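The Sunday reset, or how I got my bedroom back

Hello again, and thank you for all the emails about last month's soup. (Heather Rutherford, I tried yours with the barley and you were right, it needs the lemon.)

So, bedrooms. Mine had turned into the place where everything went when people came over, and then it just stayed there. Coats, a bag of library books, the fan I keep meaning to put in the attic. I was sleeping fine, I thought, but I'd stopped wanting to be in there for anything except sleeping, and that seemed a bit sad for the room with the best morning light in the house!

I started in July with one rule: anything that had been in there for a month without being touched had to leave. It took me five evenings. I took two bags of clothes to the swap table at Berisha, sent the fan upstairs at last, and found a birthday card I'd bought for Linnea Solheim and never mailed - sorry, Linnea, it's coming, and it's a good one.

Then came the part I like, which is moving furniture. I had the bed on the window wall for years and it turns out I hate a draft on my neck more than I love a view. It's on the long wall now. The lamp moved twice. The old rug went to the hallway and looks much happier out there.

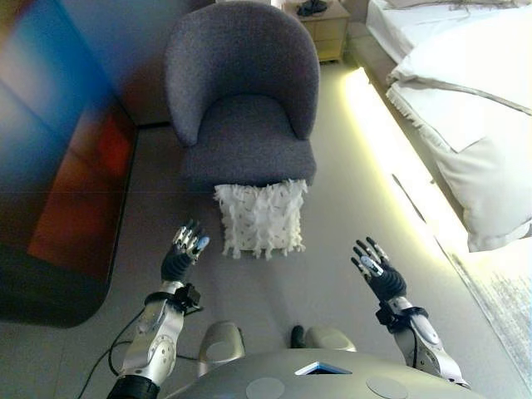

I also gave myself permission to have a chair in there that isn't for laundry. A chair for reading, or for putting on socks, or for sitting with a cup of tea at 8 in the evening while the rest of the house argues about the dishwasher. The first week I caught myself walking in with an armful of towels and had to turn right back around. I'm on page 206 of a very long Norwegian family saga that Birger Engebretsen pressed on me last winter, and I wasn't past the first chapter before I moved things.

If you've reshuffled a room lately, write and tell me where the bed ended up. Next time I'm tackling the kitchen drawers, and Dinesh Munasinghe has promised me his method for spices.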